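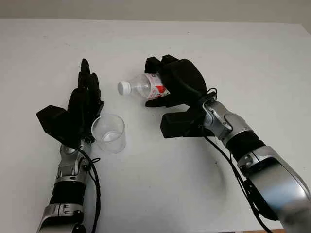

Kibet Temba wrote to ask whether the Tesgate strips can be read by somebody who wears tinted glasses, and whether the hardness pad still gives a fair result on water that has been through a softener. Take the glasses off for the color match, and yes, softened water is fine. The rest of his questions came up often enough in other people's mail that most of this page has been rewritten to cover them.

## Tesgate Water Test Strips, bottle of 100

Dip-and-read strips for well water, tap water and stored water. Each strip has 3 pads: total hardness, pH and free chlorine. The color chart is printed on the label and again on a loose card in the box. The card is the better one to use. It lies flat, and the colors on a curved label catch the light at the sides.

The strips are for home and small shop use. They tell you which range your water falls in. They don't give a lab number, and a lab report is what you need for a house sale, a permit or a health question.

### What's in the box

- Bottle of 100 strips, with a drying packet under the lid
- Loose color card
- Instruction sheet
- Blank log sheet, printed on both sides

A sample cup is not included. Any clean, clear cup will do.

### How to use them

1. Run the cold tap for 2 minutes. If you're testing what sits in the pipe overnight, skip this and take the first water out.
2. Rinse the cup with the same water, empty it, and fill it far enough to cover all the pads.
3. Take out one strip with dry fingers and close the lid right away.
4. Dip the strip, hold it still for 3 seconds, and lift it out level. Don't shake it. Drops from one pad can run onto the next and change the color.
5. Read chlorine first, then pH, then hardness. The hardness pad is the slowest and the timing for it is on the card.
6. Write the result down before you throw out the strip. The pads keep changing as they dry, and a strip that's been on the counter for an hour means nothing.

Use daylight if you can. Warm kitchen bulbs make the pH pad look more orange than it is. Several customers have sent back strips they thought were bad and the trouble was the lamp over the sink.

### Taking a sample away from the tap

You can carry a sample in a plastic drinking water bottle if it has held only water. Empty it, rinse it several times with the water you're going to test, fill it to the top and cap it. Juice and soda bottles are a poor choice. Sugar and flavoring stay in the cap threads and can throw off the pH.

Hardness holds up well in a closed bottle. Free chlorine does not. It starts dropping as soon as the water leaves the tap, and faster in the sun, so test for chlorine on the spot. If you test a bottle later in the day and the chlorine pad shows none, that isn't proof there was none at the tap.

Squeezing a thin bottle while you pour brings in air bubbles. They cling to the pads and leave pale spots. Pour slowly down the side of the cup, or let the cup stand until it clears.

### Reading the hardness pad

The card has five blocks, from soft to very hard. If your color falls between two blocks, write down both. Don't pick the one you were hoping for.

After a softener the pad should match the first block, or sit very close to it. If it creeps up over a few weeks, check the salt level and the timer on the unit before calling anyone. Test at a tap that you know is on the softened line. Outside faucets and some kitchen cold taps are often plumbed around the softener, and a hard reading there is normal.

The strip does not tell you which minerals are in the water. It doesn't detect iron, lead, nitrate or bacteria. Heavy iron can turn the hardness pad a muddy brown that isn't on the card at all. If you get that color, the reading is no good and you need a different test.

### Storage and shelf life

Keep the bottle closed, indoors and dry. A closet shelf is better than the cabinet under the sink. Don't put the bottle in the refrigerator, and don't take out the drying packet. The use-by month is stamped on the bottom.

To check an old bottle, look at an unused strip next to the card. The pads should be pale and even across. If the hardness pad has already started to turn, the bottle has taken in damp and should go in the trash.

The lid changed in October. The new one is a flip-top with a thumb tab and is easier to close one-handed. The old screw lids will not fit the new bottles. Strips and color card are the same as before, and an older card can be used with a new bottle.

### Related items

**Clitico sample cup.** Clear, straight-sided, with a fill line. Handy if you test often, no more accurate than a kitchen cup.

**Waweru refill pouch.** The same strips in a foil pouch for people who already have a bottle. Move them over all at once, on a dry day, and put in the fresh drying packet that comes with them.

**Dallstead pocket card.** The color chart by itself, sealed in plastic. Wipe it clean and keep it out of the sun. A card left on a dashboard fades, and a faded card will make every result look stronger than it is.

### Questions from customers

**Can I cut the strips in half to save money?**
No. The pads are in a row along the strip and you would lose part of the test.

**Can I use them in a fish tank?**
For freshwater tanks the pH and hardness pads work. The chlorine pad works too, but its lowest block is too coarse to say the water is safe for fish. Not for salt water.

**Do I need distilled water for a comparison?**
You don't need it. It does make a useful check on the hardness pad, which should stay at the first block. Ignore the pH reading on distilled water. It wanders.

**My two readings don't match.**
Try again with a fresh cup, and time it with a clock. One block of difference between strips is within what the product can do.

### Orders and returns

Sold by the bottle or by the case. Unopened bottles can be returned. Opened bottles can't, unless the pads were already discolored when you got them, in which case send a photo of the strips beside the color card and the stamp from the bottom of the bottle.

Write to Tsutomu Kinoshita at the order desk for case prices.

Page last changed Dec 10, 2020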